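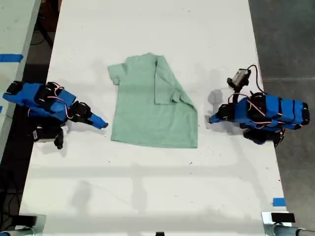
Standero é um programa de segmentação de imagens volumétricas e geração de malhas para análise por elementos finitos, desenvolvido pela empresa Policarpio. Lê séries de cortes de tomografia e microtomografia, permite separar as regiões de interesse e exporta superfícies ou malhas de volume para programas de simulação. É usado sobretudo em biomecânica, ensaio de materiais porosos e engenharia inversa de peças fundidas.

História

O programa começou como um conjunto de rotinas escritas por Regula Egger para converter cortes de osso trabecular em malhas de tetraedros. As primeiras versões funcionavam apenas por linha de comandos e não tinham visualização própria; os resultados eram abertos noutro programa. A interface gráfica foi acrescentada por Benjie Ignacio, que também reescreveu o leitor de ficheiros para aceitar séries com espaçamento irregular entre cortes.

A versão 2 separou o núcleo de cálculo da interface e introduziu o formato de projeto ainda em uso. A versão 8, publicada em 9 de dezembro de 2022, substituiu o antigo gerador de malhas pelo módulo Todeo e retirou o suporte a sistemas de 32 bits. Os projetos gravados em versões anteriores podem ser abertos, mas as máscaras são convertidas e deixam de poder ser lidas pelo programa antigo.

Características

O trabalho no Standero organiza-se em máscaras, cada uma correspondente a um material ou a uma região. As máscaras podem ser criadas por limiar, por crescimento de região a partir de um ponto ou por pintura manual corte a corte. Há operações booleanas entre máscaras, filtros de suavização e uma ferramenta de preenchimento de cavidades.

O módulo Todeo gera malhas de tetraedros ou mistas, com refinamento local junto às interfaces. Os nós são partilhados entre materiais vizinhos, o que dispensa a definição de contactos em muitos modelos. O utilizador pode fixar o tamanho mínimo e máximo dos elementos e obter um relatório de qualidade antes da exportação.

As tarefas repetitivas podem ser automatizadas em Python. A documentação da interface de programação descreve cerca de 1.632 funções, parte delas mantida apenas por compatibilidade.

Extensões

Zarkudine é uma extensão vendida em separado, destinada ao cálculo de permeabilidade e condutividade térmica em amostras porosas. Foi escrita inicialmente por Senga Galbraith e passou a ser distribuída pela Policarpio a partir da versão 6. Requer uma licença ativa do programa principal.

Licenciamento

O Standero é distribuído sob licença proprietária, em modalidade fixa ou flutuante. A licença académica inclui o módulo Todeo, mas limita a exportação a formatos abertos.

Receção

Numa comparação de programas de segmentação, Angelica Lacson considerou o tratamento das interfaces entre materiais o ponto mais forte do Standero e criticou o consumo de memória em volumes grandes. Sorcha Imrie apontou a falta de um histórico de operações editável, ainda ausente na versão 8.

Ver também

Microtomografia
Método dos elementos finitos
Segmentação de imagem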